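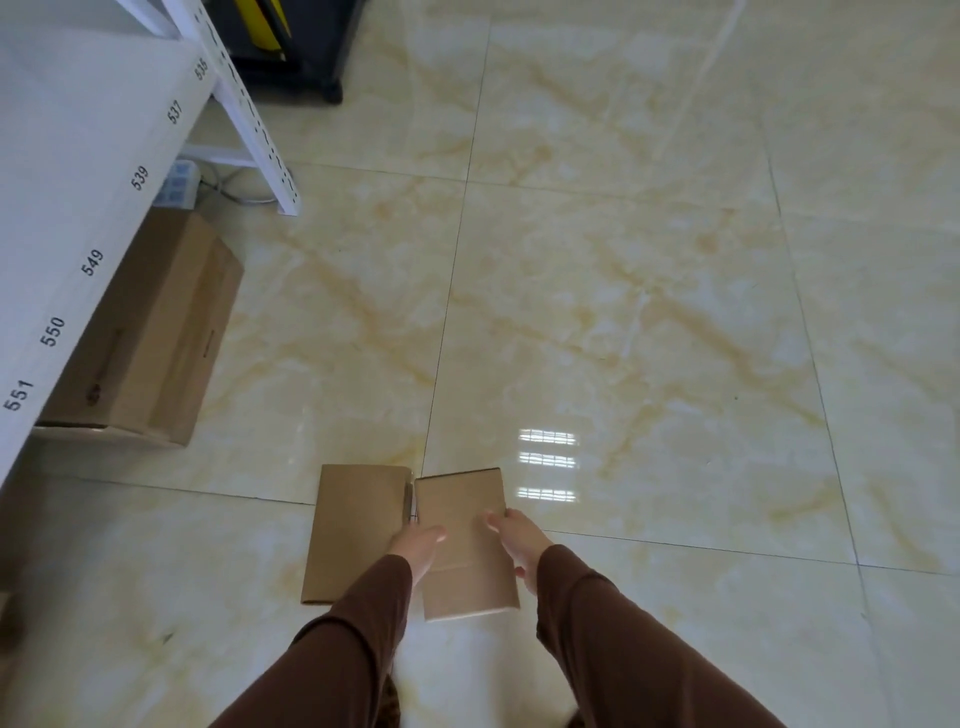

Box erector for a small packing room, is it worth it?

gwawr_m
We pack returns and spares for a parts shop, and every carton gets opened and taped by hand. Boss has a quote from Setbridge for a semi-automatic box erector. 3000 deposit, rest on a lease, delivery in June. Has anyone run one in a small place?

BCarroll
What does the lease come to over its full term? I'd want that before anything else. A deposit tells you nothing.

gwawr_m
Still waiting on that. The rep said it "pays for itself".

BCarroll
They all say that. Ask him to put it in writing with your carton sizes on it.

adel_abd
How many sizes do you use? We had the Zaker at my last job and every size change took two of us and a lot of swearing. Fine if you run one box all day. We didn't.

gwawr_m
65 cartons on a normal day, 3 sizes. Some are old boxes we flatten and use again.

adel_abd
Then no. It won't like second-hand card. Ours jammed on anything with a soft crease or old tape on it.

Myklebust
Disagree a bit with Adel. Ours is a Kusedov and size changes are a couple of minutes once you've got the knack. But 65 a day is nothing. Buy a proper bench and a decent tape dispenser. Half the trouble with hand packing is people doing it on the floor.

csenge_l
Wrists and backs count too though. I don't think "it's only 65" is the whole answer if it's the same person every day.

Myklebust
Fair, but she'd still be bending to load the thing. Go and look at the height of the magazine.

BCarroll
And measure your floor. Setbridge drawings leave out the space you need to open the side door.

gwawr_m
OK. I'll ask for the full lease cost and a trial with our own used boxes. He's already gone quiet about the trial.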